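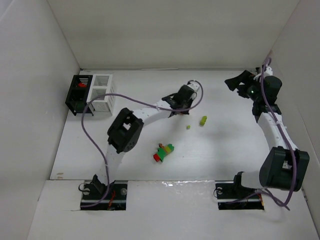
Call for Participants: Sulldale Basement Moisture Study

The Kevorby Building Moisture Laboratory is recruiting households in the Sulldale area for a study of humidity and wall moisture in residential basements. The study will enroll 400 households. Enrollment opens in April and remains open until all places are filled. Monitoring takes place between June and September, when outdoor dew points in the valley are highest.

Background

Basements in the Sulldale area fall into three main construction groups: rubble stone, hollow concrete block, and poured concrete. Published guidance on dehumidifier sizing and summer ventilation is based mostly on poured concrete walls with an exterior drainage layer. Much of the older housing in the valley has no exterior drainage layer, and many of the block walls have been painted or parged on the inside at different times with different products. It is not clear how well the existing guidance applies to these houses.

A pilot carried out last summer on a single street showed large differences in relative humidity between adjoining basements of the same age and wall type. Floor covering, dryer venting, and the habit of opening windows during the day were all recorded, but the pilot was too small to separate their effects. The present study repeats the pilot procedure over a wider area, with a longer monitoring period and a moisture reading taken from the wall itself in addition to the air.

The study is funded by the Dervishi Housing Fund. Field equipment and analysis are the responsibility of the Laboratory.

Who can take part

You may apply if all of the following are true:

You live in a detached, semi-detached, or row house within the Sulldale water service area.
The house has a full or partial basement with at least one wall below outside ground level.
You are 18 or older and are either the owner or a tenant with written permission from the owner.
You expect to live in the house for the whole monitoring period.
The basement can be reached by a fixed stair, inside or outside.

The following cannot be included:

Crawl spaces that cannot be entered standing up.
Basements with standing water at the time of the first visit.
Basements where waterproofing, excavation, or foundation repair is planned before October.
Houses with known damaged asbestos insulation on basement pipes or boilers. Intact, sealed insulation is acceptable if it has been inspected and you can provide the report.

Finished and unfinished basements are both eligible. A basement does not need to have a moisture problem. Dry basements are needed for comparison, and the pilot did not have enough of them.

What participation involves

Each household is monitored for eight weeks. Start dates are staggered, and you will be offered a choice of start dates on the application form.

1. First visit. A field technician visits the house for 60 minutes. The technician measures the basement, notes the wall and floor construction, and places the sensors. One adult member of the household must be present throughout.

2. Sensor placement. A Rarnari air logger is set on a shelf or hung from a joist, away from direct sun and at least an arm's length from any dehumidifier outlet. A second logger goes in a living area on the ground floor. A surface moisture pad is held to one exterior wall with removable putty. No holes are drilled. A small shielded logger is placed outdoors on the north side of the house where possible.

3. Weekly log. Once a week you complete a one-page form, on paper or online. The form asks whether basement windows were opened, whether a dehumidifier or fan was running, how often the dryer was used, and whether anything unusual took place, such as a leak, a spill, or a flooded drain. Please fill in the form even if nothing has changed.

4. Dehumidifier use. Households that own a dehumidifier should use it as they normally would. If you empty the bucket by hand, please record each time you do so and the approximate fill level. If the unit drains through a hose, record only the humidity setting.

5. Final visit. The technician collects the sensors and the paper forms and checks the logger clocks against a reference. Wall readings are repeated at the same points as the first visit. This visit is shorter than the first. 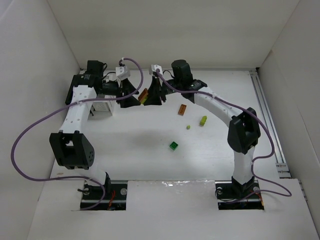 Payment

Each household that completes the monitoring period receives $100, paid by check or prepaid card after the final visit. Households that withdraw early receive a share of the payment based on the number of full weeks completed. The payment may be taxable. Participants are responsible for any reporting that applies to them.

Electricity costs are not reimbursed, as the loggers run on internal batteries. There is no cost to the household for equipment that is lost or damaged in normal use, including by water. Please report a damaged logger as soon as you notice it so that a replacement can be placed and the gap in the record noted.

What you receive

After the data have been checked, each household is sent a report on its own basement. The report contains a chart of temperature and relative humidity for the monitored period, the calculated dew point, the wall readings from both visits, and the number of hours during which conditions at the wall surface were favorable for mold growth. The values are set beside the range for other houses with the same wall type. Reports are expected to go out in January.

The report is not a home inspection and should not be used as one. It does not assess structure, radon, wiring, or indoor air quality beyond temperature and humidity. Field technicians cannot recommend contractors or products.

Risks and inconvenience

The main inconvenience is the time needed for the visits and the weekly log. The space around each sensor must be kept clear, and this may mean moving stored goods before the first visit. The removable putty may leave a mark on unsealed paint. If this is a concern, tell the technician, who will choose a bare section of wall or leave the pad out.

Data handling

Your name, street address, and contact details are stored separately from the measurements. Measurement files carry a house code only. Published results will show location by neighborhood, with small neighborhoods merged so that no single house can be identified. The loggers record temperature, humidity, and time. They have no microphone or camera and do not connect to your home network.

The technician may ask to photograph sections of the basement wall. These photographs are used to classify wall construction and coatings. You may refuse and still take part, and you may ask to see the photographs before the technician leaves.

Contact details are deleted once the household report and payment have been issued. De-identified measurements are kept and may be shared with other researchers.

How to apply

Complete the application form on the Laboratory's website or pick up a paper copy at the Sulldale public library. Have the following ready:

Approximate year of construction.
Wall type, if known.
Whether the basement is finished, partly finished, or unfinished.
Make and capacity of any dehumidifier, from the rating plate.
Written permission from the owner, if you rent.

Places are allocated by wall type and neighborhood, so applications are not handled strictly in order of arrival. Rubble stone basements and basements on the east side of the river are in short supply and will be given priority. All applicants are told whether a place is available. Applicants who cannot be placed are kept on a waiting list until the end of July unless they ask to be removed.

Questions and answers

I do not know what my walls are made of. Can I still apply?
Select "unknown" on the form. The technician will identify the wall type at the first visit. A painted block wall can usually be recognized by the pattern of the mortar joints.

What happens if I go on vacation during the monitoring period?
Absences of up to two weeks are acceptable. Leave the sensors in place, leave the dehumidifier on its usual vacation setting, and note the dates on the weekly log.

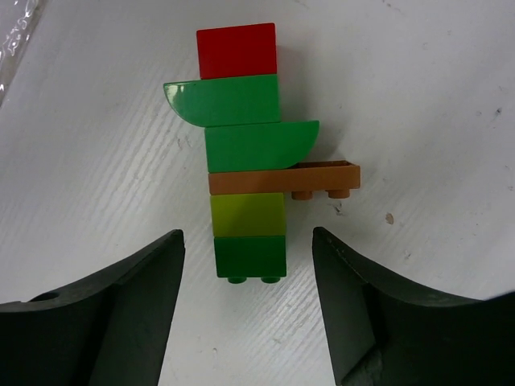 Can I move a logger if it is in the way?
Loggers should stay where the technician placed them for the whole period. If one has to be moved, for example to reach a shutoff valve, put it back in the same spot and write the time of the move and the time of its return on the log.

Will you tell me if the readings are high while the study is running?
The data are stored in the loggers and cannot be read until the final visit, so no warnings are issued during monitoring. If you see new water or visible mold, deal with it as you would at any other time and record what was done.

Can two units in the same building take part?
One application is accepted per basement. Where a row house has its own separate basement, each house may apply.

May I withdraw?
You may withdraw at any time without giving a reason. Contact the field office to arrange collection of the equipment. Data recorded up to that point will be kept unless you ask for it to be deleted.

Field office hours are 9 a.m. to 4 p.m. on working days. Messages left outside these hours are returned on the next working day. Large-print copies of the application form and the weekly log are available on request.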